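March, Sunday. Headline sourcing check, second pass

Picked up where the first pass stopped. The corpus is 1,887 stories from the Endbridge regional papers, all on the bus fare dispute. Question is the same as before: who gets quoted first, and does the headline take that person's side.

Reran the deduper before anything else. It had been keeping wire copy as separate stories whenever a paper changed the first paragraph. Loosened the match and it now catches most of them. The old counts in the shared sheet are wrong, don't use them.

Coding went slower than planned. Did 65 stories by hand in the morning, then 40 of the same ones again after lunch without looking at the first codes. Disagreed with myself mostly on "neutral" against "leans official." The trouble is headlines like "Council defends fare plan." Is that the paper reporting a defense, or lending it one? Coded it as leaning official both times, but the codebook doesn't say so and it should. Wrote a draft rule:

If the verb belongs to the speaker and the other side is missing from headline and subhead, code it as leaning to the speaker.

Tried the rule on the Skatero opinion pages and it breaks, as columns are supposed to lean. Taking opinion out of the main set and keeping it in its own folder.

Ownership field is still a mess. Ji and Weluvness are both listed as publishers in the archive, but Weluvness only sells the ad space, as far as the masthead pages show. Fixed in the metadata, old value kept in the notes column. The sponsored pieces need a flag too. Found 2 with no label in the text version, though the print PDF has "partner content" in small type. Text scrape drops it.

To do:
Add the verb rule to the codebook, with three or four sample headlines
Rescrape the sponsored section from the PDFs
Get a second coder on the same batch before anyone runs agreement figures
Ask the archive about the gap in the evening editions

Stopped at 5:30. 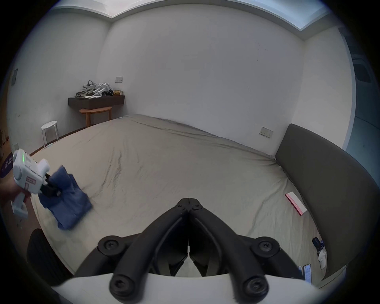
Two white hand-held grippers at the bed, blue cloth in the jaws of the left one.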